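Losteck Floltex Teach Kit
Two-arm teleoperation and hand-guiding set for tabletop work
Item 1189
Home > Teaching & Demonstration > Two-arm kits

Overview
Specifications
In the box
Downloads
Ask a question

Overview
If you have ever tried to script a robot arm to pick up something soft, you know how an afternoon can go. The Floltex Teach Kit lets you skip the script. You take hold of two small leader arms, do the job yourself, and the two big arms on the table follow along. Every joint angle and every squeeze of the grippers is recorded while you work. Do it a few dozen times and you have a set of demonstrations ready for training.

We love this thing, and we use it every day in our own shop. The leaders are light enough to hold through a long session, and after the first hour most people stop looking at their hands and just watch the grippers — that's when the recordings start getting good.

Two ways to teach
Remote control. Sit or stand at the leader station, close the handles to close the grippers, and move. The follower arms copy you joint for joint, so there's no strange feeling of steering a cursor through the air. Best for anything that needs both hands at once.

Hand guiding. Press the button on the wrist and the arm goes weightless. Push it where you want it, press again to save the point, and keep going. It's slower than remote control, but wonderful for showing an exact approach angle, such as coming straight down into a narrow slot. You can switch between the two in the middle of a recording and the log keeps track of which was which.

What you feel
The grip handles push back. When the follower's fingers meet something, the handle stiffens in your palm in proportion to the motor load. It's a simple effect and it makes a huge difference with food, sponges, paper cups and anything else that gives a little. You can turn the strength up or down with a dial on the station, and we suggest starting with it high. New operators nearly always squeeze too hard!

Specifications
Arms: 2 leaders, 2 followers
Follower joints: 6 per arm, plus gripper
Gripper: parallel, two fingers, swappable pads
Status light: on gripper body
Recording rate: 50 samples per second per arm
Camera inputs: 3, time-stamped with the joint data
Mounting: one square bolt-down base plate per follower
Software: Flimix Recorder, one license included
Leader cable length: 13 feet

In the box
Two leader arms with clamp-on stands
Two follower arms with grippers and base plates
Leader station with feedback dial and foot pedal
Power supplies and all cables
Emergency stop with its own cable
Spare finger pads, one soft pair and one ribbed pair
Hex keys and base plate bolts
Printed quick-start guide

Cameras are sold separately. So are tables, though any stiff, flat top that will take bolts should do.

Setting up your first recording
1. Bolt down both base plates and check that neither one rocks. Run the cables out behind the arms.

2. Mark out the work surface. Brown paper and painter's tape are all you need. A taped grid makes it easy to move your objects a square at a time between takes, so the robot doesn't learn one position by heart.

3. Park the leaders in their cradles and hold the foot pedal until both followers have matched them.

4. Do a few dry runs with the pedal up. Nothing is saved, so play around.

5. Start with one arm and one kind of object. Our favorite warm-up is a stack of sliced orange rounds on a white tray — lower the open gripper over the stack, close until you feel the handle firm up, and wait a moment before you lift. Leave the second arm out of the job for now.

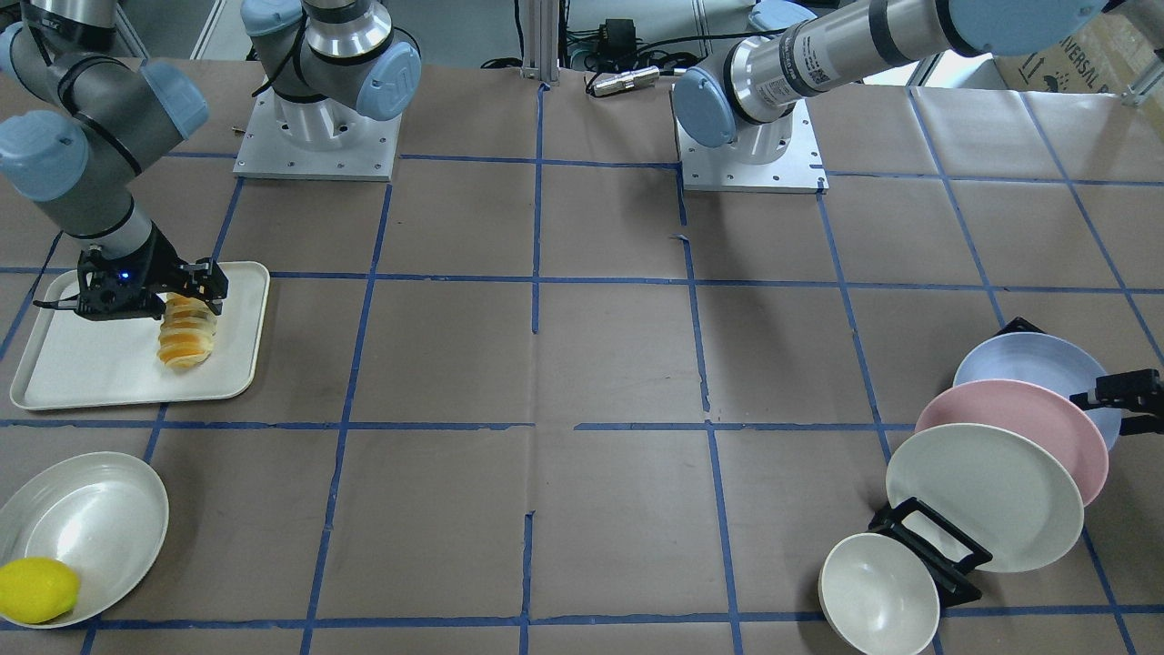 6. Press the pedal to record, do the task at a steady, comfortable speed, and press again to stop. Tap twice to throw a take away.

7. Bring in the second arm once the first feels natural. Plates in a dish rack are great practice for this: one gripper holds, the other pulls.

Flimix Recorder
The software opens each take as a scrubbable timeline with both arms and all camera views lined up. Trim the ends, add a label, mark it good or bad, move on. Our shop's dish-rack set came to 214 takes, and trimming it fit into one morning. Export is to plain open formats, and there's no account to create.

Works with
Bjarnason wrist camera mounts (both sizes)
Losteck rolling leader stand
Floltex long finger set, for deep bowls and bins

Good to know
Keep people out of reach of the followers while the pedal is down. Finger pads can be wiped with mild soap and water, but the arms themselves are not washable, so put a tray under anything juicy. The next Recorder update arrives in July and is free for all current owners.

Availability: in stock
Ships in two cartons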